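Two-arm plate stacker build - gripper and cable questions

urnow72
12 March 2023

Right, some of you asked for an update so I'm starting a fresh thread, as the old one had wandered off into stepper motors. The two arms are on the frame, everything's bolted down and I've started on the plate job.

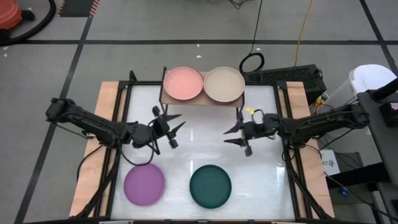

The plan hasn't changed. I want the pair of them to put plates onto the little shelf at the back and take them off again, any plate, any order, without me nudging anything. I'm calling the whole thing Movari, after a boat my uncle had (a rubbish boat, but a good name). Left arm runs fine. Right arm runs fine. Both together is where it goes wrong.

What happens is this. One arm gets hold of a plate by the rim, starts lifting, and the plate swings down like a trapdoor. The fingers are pointed, so there's hardly any contact, and once the weight is all on one side off it goes. I squeeze harder and the plate shoots out instead. I had it working 6 times on the trot last night and then not once after I'd had my tea, with nothing changed that I know of.

So, two questions really. Do I change the fingers, or do I learn to carry each plate with both arms? And has anyone got a decent way to deal with the loop of cable on the left forearm? It hangs quite low and I'm waiting for it to catch a rim.

solder_and_toast

Lovely to see it on a proper frame at last! Last time you posted it was clamped to a door.

Fingers first, I'd say. Pointed ones are great for picking up pegs and rubbish for anything with a thin edge. I stuck strips of bicycle inner tube inside mine and it was a different machine afterwards. Cost me nothing, took one evening, and it smells a bit but you get used to that.

tilis_bench

I'd go the other way. Leave the fingers alone and use both arms. You've got two of them facing each other across a table, it's practically begging for it. One each side of the rim, lift together, done. The plate can't swing if it's held at both ends.

Also that tabletop is very shiny. Are you using a camera to find the plates? I can see bright streaks on it, and one of them is right up against the green plate. My tracking used to go mad over that sort of thing. It would decide the edge of the plate was wherever the light was.

urnow72

Yes, camera, looking down from above. And yes, now you say it, it's the green one that gives me the most grief! I'd put that down to it being dark. I'll try moving the lamp before I touch anything else.

Both arms together does sound right on paper, but my timing is all over the place. The left one starts a hair before the right and by the top of the lift the plate's on a slope. I measured the lag at roughly 90 milliseconds, and I can't find where it comes from.

gripperless

Going to disagree with tilis here. Two-arm lifting on a home build is a pig. If the arms don't agree on where the plate is, they fight each other through it, and it's the plate or your gearbox that gives way. I stripped a wrist joint doing exactly this with a tray. Get one arm reliable and then worry about the duet.

And inner tube is fine, but cut it wider than the finger so it folds round the edge a bit.

tilis_bench

You stripped a wrist joint because you were running it at full current, you told us that at the time. Turn one arm down so it follows and let the other one lead. It's how I do it on mine and I haven't broken anything since July.

gripperless

I was at three quarters, thank you. And yours moves foam blocks.

tilis_bench

Fair point about the foam.

mthembu_shed

Can I put in a word for doing neither. Why lift by the rim at all? On the shared rig at our place we slide the plate to the edge of the table until it hangs over a bit, then grip it flat, one finger on top and one underneath. Much better hold. You'd have to get past those rails down the sides though, so perhaps do it from the front edge of the shelf or stick a low block on the table.

How are you getting on with the two that are on top of each other? The beige one and the maroon one under it. That's the bit I'd be losing sleep over. From above you can barely see the bottom one.

urnow72

Badly, is the answer. When it goes for the top plate it drags the bottom one along too. The camera sees a sliver of maroon and thinks it's a very thin plate all on its own. I did think of making it always take the top one and then look again before doing anything else. Slow, but I'm in no hurry.

I like the block idea a lot. I've got an offcut somewhere that'd do.

solder_and_toast

Look again every time, definitely. Mine did one look at the start and then carried on merrily as if nothing had moved, and it once spent 15 minutes trying to pick up a saucer that was on the floor.

For the cable - a bit of elastic from the elbow to the middle of the loop. It holds it up when the arm's folded and gives when it stretches out. Don't cable-tie it tight, you'll pull the plug out of the wrist.

gripperless

Agree on the elastic. Agree with toast about something, write it down.

For the lag, are both arms on the same USB hub? Put them on separate ports and see if the number changes. If it doesn't, it's in your code. Have a look at whether you're waiting for the left one to reply before you send to the right.

urnow72

Oh for goodness' sake. Yes. That's precisely what I'm doing, it sends to the left, waits for the answer, then sends to the right. I've been staring at that loop for a fortnight.

Right, list for the next few evenings: lamp, elastic, send to both before waiting, then inner tube on one arm only so I can compare. Block after that. Tilis, I'll try your lead and follow thing when I'm braver, with the current turned well down.

mthembu_shed

Do the block before the inner tube! Otherwise you won't know which one fixed it.

urnow72

All right, block first. Does anyone know what thickness works? The offcut's from a 1972 wardrobe and I'd sooner only saw it once.

mthembu_shed

Ours is a bit thicker than the lower finger, so the finger can get underneath without scraping. Measure yours and add a few millimetres. And sand the top or the plate will stick halfway.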